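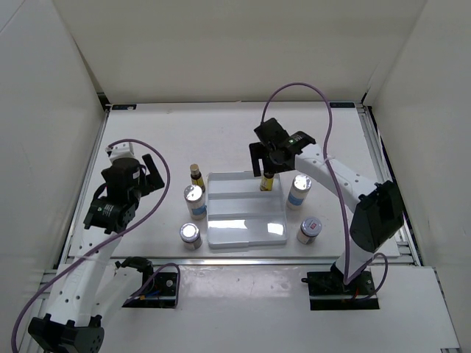 Rosine Lebrun thinks we should stop calling it a choir until somebody can hold a note past the second line, and she has been in it longer than I have. Fair enough. The Halliday Street Singers are looking for new voices anyway.

**Who we want**

Basses, mostly. We have one, Gijs Jansen, and he has a bad knee and a job with shifts. Tenors will be met at the door and possibly carried in. Sopranos are welcome too, on the understanding that the high part in the Plistine carol is already being fought over.

You don't need to read music. A few of us do, and it has caused arguments.

**What you'd be signing up for**

- Rehearsals once a week at 7:30 p.m., upstairs at the Zillthorpe library. The elevator works if you hold the button.
- One concert in December, in a hall with 200 seats. Last year your odds of getting one were excellent.
- A folder of sheet music, to be returned without coffee on it.
- Dues of $20 a season, which covers the room and the piano tuner. The piano still sounds like that.

**Auditions**

We call them "hellos." You sing something you know, all the way through if you can stand it, and Dagný Ravn plays along in whatever key you end up in. It takes 9 minutes. "Happy Birthday" is fine. Please, no more "Hallelujah."

There is no pay. There are bars, the lemon kind, and they go fast.

Leave your name and a phone number at the library desk by the end of September, marked for Dagný. If you only want to turn pages, say so on the note. We need one of those too, and the last one took up singing.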